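How to Buy a Robot (When You Do Not Have Enough Money for a Robot)

For readers aged 8 to 12
April 2022

Suppose your school has decided it would like a robot to do the dusting. Everyone agrees this is a splendid idea. Then somebody asks what it costs, and the room goes very quiet.

Buying a robot is a bit like buying a hamster. The hamster is the cheap part. It is the cage, the wheel, the bedding, the food and the second hamster that get you. Grown-ups who buy machines for a living have a word for sorting this out in advance. The word is budget, and it means writing down what you are going to spend before you spend it, so that you can be upset early.

In this explainer we will buy a dusting robot for Jukside School. We will be paying in grenskas, which is the money we use on these pages. You cannot spend a grenska in any shop, so please do not try.

What do you want it to do?

"Cleaning" is the wrong answer. Cleaning could mean mopping, hoovering, scrubbing the sink or shoving everything under the bed. A robot has no idea which one you had in mind, and the person selling it will be delighted to let you guess.

So you have to choose a job and make it small. "Dust the shelves in the library" is a good one. It tells you how high the robot must reach and what it has to hold. It also tells you what it does not need. A library robot has no use for wheels that climb stairs, and if you buy them anyway you will be paying for them until December.

One arm or two?

One arm is cheaper. Try dusting your own bookshelf with one hand in your pocket, though, and see how you get on when you meet a pot plant. Two arms can share the work, or reach in from different sides. They also mean two sets of joints, two grippers and twice as many things that can go wrong before lunch.

A gripper is the part that does the holding. Yours has four fingers and a thumb and came free with you. A robot's might have only a couple of fingers, and you should find out what they can hold before you hand over any money. Ask to see it pick up the very thing you want it to use.

Try before you buy

Sensible buyers set up a trial, which is a small pretend version of the real job. You put out a shelf, make a mess of it on purpose (this is the only time you will be thanked for doing so) and let the robot have a turn. The mess should be easy to spot. Grey dust on a grey shelf is no good to anyone, and brightly coloured bits show up much better against pale wood. It helps to have bits on more than one level too, as the top of a shelf is the easy part and the board underneath is where dusters go to sulk. A person should stay close by throughout.

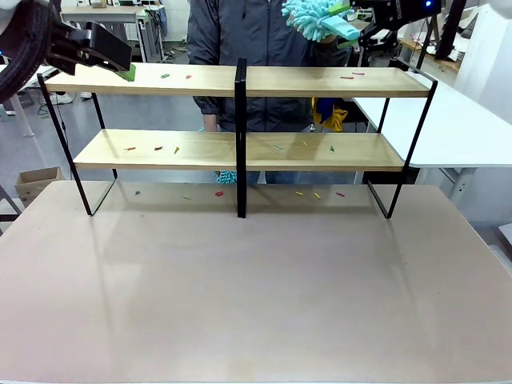
What goes on the shopping list

At last, some sums. Our robot is called the Liao, and its price is 2,000 grenskas. Jukside School has been saving up and has exactly 2,000 grenskas. Hooray! We can stop here.

We cannot stop here. This is what else we need:

Fitting it safely and showing the teachers how it works: 355 grenskas
One year of repairs: 301 grenskas
Dusters, spare finger covers and other small things that get lost: 115 grenskas

Add those three together and you get 771 grenskas. Add the robot and you get 2,771. Take away the 2,000 we have, and we are 771 grenskas short, all of it for things that are not a robot.

People often try to fix this by crossing out the repairs. It works beautifully on paper. Then a cable wears out in the second month and the school owns a very expensive coat stand.

Could you rent one?

Yes, and plenty of people do. Let us invent a shop called Eslow that will lend us a Liao for 115 grenskas a month, repairs included. Ten months of that is 1,150 grenskas, so for the first school year renting looks like a bargain. Keep it for a second year, at another 1,150, and you have handed over 2,300. That is more than the price of the robot, and you still have to give it back.

Which is better depends on how long you want it. If you are not sure the robot will be any use, rent. If you are certain it will be dusting away when your little brother is in the top class, buying starts to make sense.

Where will it live?

Measure the room. Then measure the door. It is surprising how many large machines have been bought by people who only did the first one.

Your robot will need a plug socket, a spot where its cables will not trip anyone up, and enough space to swing its arms without knocking over the globe. It will also want somewhere to be when it is not working. Write down who switches it off at the end of the day, and write down who does it when that person has a cold.

Have a go yourself

Pick a boring job at home, such as pairing socks. Make up a robot to do it and give it a price. Now list everything else you would have to pay for, including the things that wear out. Add it all up in grenskas.

Next, time yourself doing the job by hand for a week and work out how many minutes the robot would save you. Show both numbers to a grown-up and ask whether they would like to buy the robot or carry on getting you to do it for nothing. Keep the list of costs, as you will want it again when you ask for a dog.

Words to know

Budget: a plan for your money, made before it has gone.
Gripper: the part of a robot arm that holds things.
Rent: to pay for using something that belongs to someone else.
Trial: a test of the job, done before you buy.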